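Edeltraud Mayrhofer writes the grasp planner at Ziltine, and she spends most of her week deleting parts of it. The first version scored 900 candidate hand poses before every move. "It was correct and it was slow," she says. "The arm would sit there and people would go get coffee."

The current one, running since January, scores five. A small network picks them from the wrist view and the planner checks each for collisions with the other hand. Finger control runs in its own process, so a late plan can't stall it.

Logging took longer than the planner did. "We had two clocks that disagreed, and I blamed the thumb controller for weeks," Mayrhofer says. The replay tool that came out of that, Primik, now gets opened more than the simulator.

She still wants the planner to say when it has no good answer. At the moment it returns the least bad one.

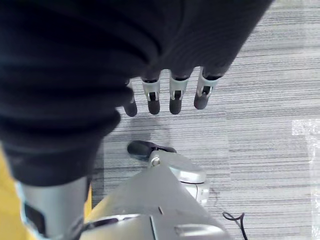
Sotiris Karamanlidis would keep it that way for now, saying a bad plan in the log is easier to debug than a refusal.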